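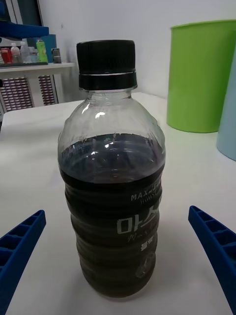

araba_kyei
Ich würde zuerst die Tiefe prüfen und danach erst am Greifplaner drehen. Bei klarem Kunststoff misst die Stereokamera gern durch die Schulter hindurch, und dann liegt der Schwerpunkt der Punktwolke zu weit hinten.

n.angelovski
Tiefe habe ich geprüft. Am Etikett ist sie sauber, oben an der Schulter fehlt fast alles. Von 2.271 Anfahrten mit Lavgate wurden 1.228 vor dem Schließen abgebrochen, immer mit "pose variance too high". Dosen laufen mit derselben Konfiguration durch.

Vlachou
Wie steht min_valid_points? Der Standardwert passt nicht für durchsichtige Sachen. Ich habe ihn auf 165 gesetzt und seitdem Ruhe.

araba_kyei
Davon rate ich ab. Damit schaltest du nur die Prüfung stumm, die Pose bleibt genauso schlecht. Besser auf das Etikett maskieren und den Zylinder nur dort fitten. Die Achse kommt aus der Tischnormalen, solange die Flasche steht.

Vlachou
Bei mir greift er damit aber. Die Finger sind weich, die verzeihen ein paar Millimeter.

araba_kyei
Seitlich ja, in der Höhe nicht. Und bei einer Flasche ohne Etikett stehst du wieder am Anfang.

n.angelovski
Maske auf das Etikett klingt machbar, Segmentierung läuft ja schon. Muss ich den Fit bei jedem Frame neu rechnen? Der Regler bekommt die Pose momentan direkt von der Handkamera.

hanora
Nein. Einmal aus größerem Abstand fitten, in Basiskoordinaten festhalten, auf den letzten Zentimetern nur noch die Querabweichung nachführen. Filter davor, 2 Frames Verzögerung reichen. Voraussetzung ist eine ordentliche Hand-Auge-Kalibrierung.

n.angelovski
Die ist vom März. Mache ich neu und melde mich dann mit den Logs.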